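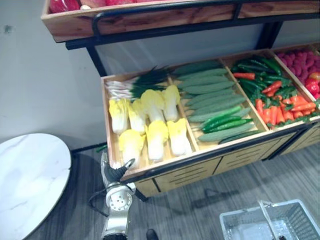
蔬果架前，白菜和黄瓜那一侧

关于 Edasora

我们做机器人取货。更准确一点，做"看不清的时候怎么办"。手伸进货堆，头上的相机被自己的胳膊挡住；手腕上的相机离得太近，画面晃，背景乱。两路都不完美，该听谁的？团队从成立到现在基本就在磨这一个问题。

方法叫 Xenos。名字是 Sotiris Tzavaras 起的，他的解释每次都不太一样，就不写了。

先说方法，人放后面。

Xenos 的做法

头部视角管"去哪儿"，腕部视角管"什么时候合上"。以前大家习惯把两路图像拼在一起丢给一个网络，让它自己去学。我们也这么干过，干了大半年。在干净桌面上很好看，一搬到蔬果架前面就不行了，同一格里东西压着东西，颜色又近，红辣椒和胡萝卜混在一块儿，手到了附近开始犹豫，来回蹭。

后来改成每一步给两路各打一个可信分。分数低的那路不丢掉，只降权重。打分的模块很小，跟着主策略一起训练，不用额外标注。示教里人的动作本身就说明了他当时在依赖什么：远的时候动作大、快，快碰到的时候慢下来，小幅修正。这个节奏拿来当监督信号，够用了。

训练数据一共543段示教，都是我们自己人遥操作录的。取菜、放筐、换手、放错了再拿出来，都有。放错的没删。Ilham Pangaribuan 坚持要留，理由是真实店里也会放错。事后看他是对的，加上这部分以后，策略在抓偏的时候会自己退回来重试，之前只会硬往下走。

双臂配合

单臂的活儿做完了才敢碰双臂。一只手提筐，一只手取菜，听着简单，难在提筐那只手不能当成固定支架。菜放进去，重量变了，筐口会偏，另一只手就得跟着调。所以两只手共用一个目标点，目标点绑在筐口上，不绑在世界坐标上。

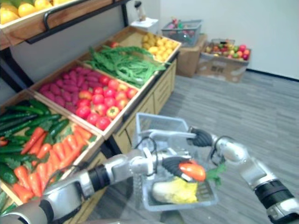

绑在筐口上还有个好处，筐提高一点、放低一点都无所谓，放的那只手自己会跟。早期版本是两只手各算各的，结果经常在半空里互相让，你让我我让你，谁也不动。Vimala Shenoy 管这个叫"门口客气"。现在这个词已经写进我们的内部故障表了，正式条目，有编号。

松手的时机也改过。原来看高度，到了某个高度就松。换成看腕部视角里筐壁出现的比例以后，磕筐沿的次数明显少了。带叶子的菜最麻烦，叶子先进筐，身子还在外面，模型以为已经到了。这块还在修，没修完，先写在这里，免得有人问。

结果

评测的时候固定跑100次取放，物体和摆法在开始前打乱，中途不许人扶。加上可信分以后，头部被遮挡的那一组提升最大；不遮挡的那组差别很小，几乎看不出来。这个我们不想夸大。如果你的场景视野一直很干净，Xenos 帮不上太多忙，用普通的拼接就行，省事。

失败的例子主要集中在两种情况。一种是细长的东西叠在一起，夹起来一把。另一种是表面反光的，比如番茄，光一打，腕部那路会误判距离。还有一种很少见，菜滑下去卡在隔板边上，手够得到但是角度不对，目前只能放弃，换下一个。放弃也是动作，我们专门训练过，不然它会一直在那儿抠。

推理放在本地，不走云。网络一抖动作就顿，取货这种事顿一下就夹烂了。

腕部视角为什么要单独打分

很多来参观的同行觉得腕部相机离目标最近，应该最可信。我们一开始也这么想。但手垂下来、身体在动的时候，腕部拍到的东西跟任务常常没什么关系。

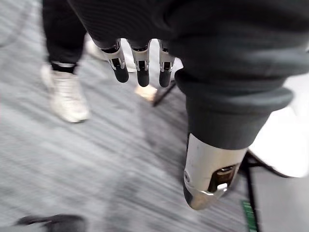 可信分这个模块，大部分调试时间都花在"手里没活儿"的那些片段上。手在移动、在等待、在身侧垂着，网络仍然会拼命从画面里找线索，找到什么算什么。穿着衣服的时候更明显，深灰色的袖子占掉一大片，卷起来的裤脚下面露出一截银色的小腿，边上还有旁人的白鞋，画面又带着拖影，能用的信息差不多就剩那几个黑色指尖的位置。旧版模型会去追鞋。真的追，手腕跟着偏过去。新版在这种画面上把腕部权重压得很低，等指尖附近重新出现可抓的东西，再慢慢放上来。慢慢这两个字很要紧，放得太快手会抖，Savvas Vlachopoulos 为了这条曲线改了4版，最后用的是最朴素的那个。

布料本身也有讲究。褶皱的纹理在近处看跟某些叶菜挺像的，所以训练集里专门混了一批只有布料、没有菜的片段，当负样本。没有这一批的时候，误闭合多得没法看。

我们怎么干活

人少，分工不死板。Ya-wen Yip 管整体方向和论文，也管采购，也管催大家把线收好。Sotiris 写控制。Ilham 管数据，谁录的示教质量差他会直接退回来，不讲情面。Vimala 做评测，她有一条规矩，写策略的人不能自己给自己打分。Savvas 做感知，腕部相机的标定全归他，别人碰过以后他能看出来。

每天上午录数据，下午训练和改代码，傍晚评测。顺序有时候会乱，评测挂了就全乱。菜是要换的，放久了蔫了，颜色形状都变，跟早上录的不是一回事。这点小事最开始没人在意，耽误过我们大约2周，曲线往下掉，查代码查了半天，最后发现是黄瓜软了。

架子按普通小店的样子搭，斜的货盘，格子之间有隔板，上面一层带黑色金属栏杆。高度没有为机器人改过。我们讨论过要不要把上层降一点，好看，成功率也会高，最后没降。

合作

硬件接口和夹爪的适配跟 Truvell 一起做，他们出结构，我们出控制，改一版来回寄好几趟。Volero 是取货流程上的合作方，帮我们理清了一张订单到底该怎么拆：先拿重的，后拿软的，葡萄永远最后。听起来是常识，但策略不知道，得有人把它写成约束。

六月会放出一部分示教数据和打分模块的代码。主策略暂时不放，还在改接口，现在放出去大家装不上，装上了也得骂。文档在写了，写的很慢，欢迎催。

招人

在招做触觉的，在招能长时间遥操作、手稳、有耐心的数据采集员。采集员不要求懂编程，但要愿意把同一根胡萝卜拿起来放下很多遍，还能在第很多遍的时候跟我们说"刚才那下不对"。实习也收。简历里请写一个你做失败的东西，怎么失败的，写具体点。

来访

可以来，提前打招呼。上午别来，上午在录数据，人走来走去会进画面。下午三点以后比较合适，评测那会儿最有看头，Vimala 会在场，想看失败的片段也可以问她要，她存得很全。

联系方式在页脚。邮件回得慢请在发一遍，多半是漏了。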